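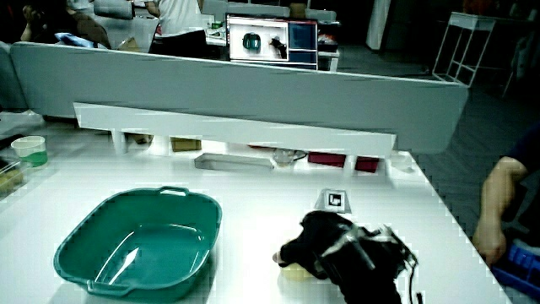
The Basin Years

Cyril Bunting owns 22 plastic basins and can say what each one is for. The oldest came from his mother's laundry room. The newest is a wide rectangular one with handles molded into the short ends, and he has been using it for everything since December.

"People buy bins with lids," he says. "Then they stack the bins and stop looking in them. A basin is open. You put things in, you carry it, you take things out."

Bunting spent most of his working life running the supply room at a small boatbuilder in Geltlow. He now goes into other people's kitchens, sheds and spare rooms and helps them sort out what is there. He charges by the morning and doesn't work afternoons. Most of his clients live in Geltlow or across the river in Halden, and most of them called him after a move, a death in the family or a leak.

His method starts with a table. He wants it cleared and wiped before he arrives, and he wants it to be the only surface in use. A white or pale top is best, he says, as small things show up on it. Screws, beads, pills and earring backs all disappear on dark wood. If the client has only a dark table, he spreads a bedsheet over it and tapes the corners underneath.

The basin goes on one side, near the front edge, where it can be reached without leaning. Right-handed people tend to like it on the left, with loose things on the right, so that the hand moves across the body and lets go. Bunting is left-handed and sets his up the other way around. He has no strong feelings about it as long as it stays put for the whole morning.

Then comes the shelf. This is the part clients remember. Bunting lays a long board across the back of the table on short supports, so that it makes a low bench a few inches high. Small boxes, trays and bowls slide under it. The top of the board is kept for things that are waiting on a decision. A board like this costs very little and it roughly doubles the room at the back of a table, which is normally where things pile up and fall over.

"The first one I made was a closet shelf and some blocks," he says. "I still have it. It bows a little in the middle."

What goes under the board matters less than its height. Tall containers hide what is behind them and have to be moved. Low ones can be pulled forward with one finger. Bunting likes long metal trays for anything flat or narrow, such as pens, candles, table knives and paintbrushes. He likes clear glass bowls for small mixed items, and cardboard boxes for anything that will be leaving the house. The cardboard is deliberate. A nice box tends to get kept, along with whatever is in it.

Clear cups and tubs go at the end of the table. He uses them for soft or messy things, and for liquids that the client wants to identify before pouring out. He does not open unlabeled bottles indoors, and he won't pour two unknown liquids into the same container. Old cleaning products go out to the porch with their caps on and then to the county drop-off.

The actual sorting is slow. One object at a time is picked up, looked at and put somewhere. Bunting doesn't allow handfuls. He says that when people grab handfuls they are deciding about the handful, and they'll be back in the same drawer a year later. A kitchen junk drawer takes most people up to 52 minutes this way. The cabinet under the sink goes faster, and a sewing box can use up the whole morning.

Teresa Haslam's pantry in Halden took two visits. She had bought the house with the shelves still stocked, and for three years had been storing her own groceries in front of the previous owner's. Bunting had her empty one shelf at a time into the basin, carry it to the table, and bring back only what she was going to eat. Everything on the top shelf went. So did 42 jars from the floor, which she washed and gave to a neighbor who cans tomatoes.

"I thought he would be strict," Haslam says. "He mostly sat there and asked me what things were. By the second shelf I was tired of saying I didn't know."

Rounded things give the most trouble at the table. Lemons, balls of string, doorknobs and toy eggs roll when they are set down, and the eye follows them. Bunting puts them straight in the basin, even if they have to be sorted again later. The flat bottom lets them spread out in one layer, and he can see the lot. He dislikes round-bottomed tubs for this reason and gave several away.

He is also particular about crates. The open plastic kind, with a grid of holes in the sides, stays low and at the corner of the work area, and it is only for heavy things that won't slip through. He has seen too many clients fill one with cutlery and then lift it. For carrying books or cans it's hard to beat, and it can be hosed off in the yard.

Cleaning up afterward is short. The basin is rinsed with dish soap and turned upside down to drain. Baking soda takes off most of the scuffs, and sunlight takes care of the smell if something has leaked. Bunting stores his basins nested, largest at the bottom, with a sheet of newspaper between each so they don't grip one another. Stuck basins should be separated with cold water in the top one and warm water around the bottom one. Pulling at the handles cracks them.

A hardware store in Lerkari has asked him to give a talk in the fall, and he has said yes, on the condition that it starts before ten. He plans to bring a board, a tray, the wide basin and one drawer from his own kitchen, which he has promised his wife he will leave alone until then.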